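Questions about looking after the two-finger gripper in the bed cell

January 2021 – Trestton workshop pages

14 shares

Most of what gets asked about this cell is whether some part can be skipped. The answers below come from keeping it running, which makes me less polite about the sales sheet than some people would like.

How often does the gripper need attention?

More often than Tratside says. Their sheet gives 800 hours between checks on the finger pivots. I don't believe it, at least not for cloth. Ours go stiff well before that, and the lint gets in wherever there is a gap. We check every pivot screw at the start of a working week and wipe the jaws each morning.

What does the cell consist of?

A large bed with a headboard, a garment to handle, the two-finger gripper, and the arm. The headsets are on their own page. There is nothing clever about the layout. People who visit expect a cage and a light curtain, and they get bedding.

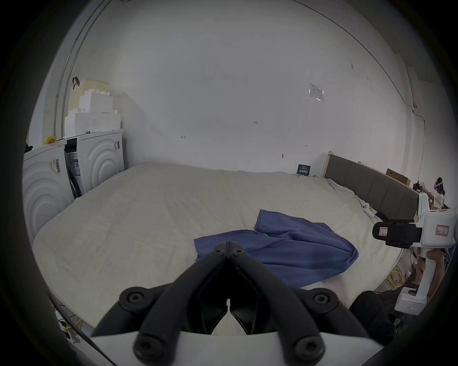

Which screws should I tighten first?

Start with the pivots nearest the base plate and work out toward the tips. Use a hand driver, and stop when the finger swings freely with no side play. If you tighten the outer joints first you'll only have to do them again.

Do I need thread locker?

The low-strength kind, one drop, and let it cure overnight. The vendor will sell you their own brand. I have tried both and can't tell them apart, except on the invoice.

The jaws don't close evenly. Is the motor going bad?

Probably not, whatever the phone support tells you. Nine times out of ten (my guess, I keep no tally) it's one pivot tighter than its twin. Back both off and bring them up together. Close the jaws on a strip of paper and pull. If it slides out at one end and sticks at the other, you aren't finished. Only then would I open the drive.

Is the self-calibration any good?

It's fine for finding the closed position. It won't find a loose screw, and it will happily calibrate around one. We had a gripper pass every morning in June with a pivot that rattled when you shook it. Error code 1469 is supposed to cover that. I have seen it come up once, and the cause was a bad connector.

How should the cables be routed?

Leave a loop long enough that the wrist can turn fully both ways without pulling on the plug. Don't tie the loop tight to the housing. A tight tie looks neat and moves all the bending to one spot right behind the connector, where it will break. Look along the whole length of the cable when you check the screws.

What should the status light be doing?

Green means there is power and the board has started. That's all it means. Don't take it as proof that the jaws will open, and don't let anyone sign off a repair on the strength of it. Open and close them by hand command before you put the gripper back to work.

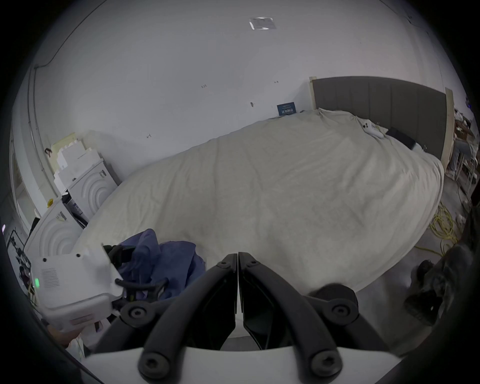 Ó Gríofa wrote in to say that the weekly check is overkill, that the same pivots at Plududine have gone almost 659 hours with nothing more than a brush-down, and that over-tightening has ruined more fingers there than lint ever did. I agree with the last part. As for the rest, I'd want to know what those fingers were picking up. A gripper that handles boxes all day has an easy life.

Can I oil the joints?

Please don't. Oil holds lint, then it gets onto the fabric, and then someone wants to know who paid for the sheets. Dry lubricant, very little, wiped off after.

Are the expensive replacement pads worth it?

I doubt it. The plain ones wear sooner and cost a good deal less. Change both sides together either way, or you're back to uneven jaws. Check the date on the packet too, as old pads go hard in the drawer.

Where do I log a repair?

In the cell log, same day, with the joint you touched and what you did to it. "Adjusted gripper" is no use to the next person. If you swapped a part, write down the part number and keep the old one until the new one has lasted a week.

6 comments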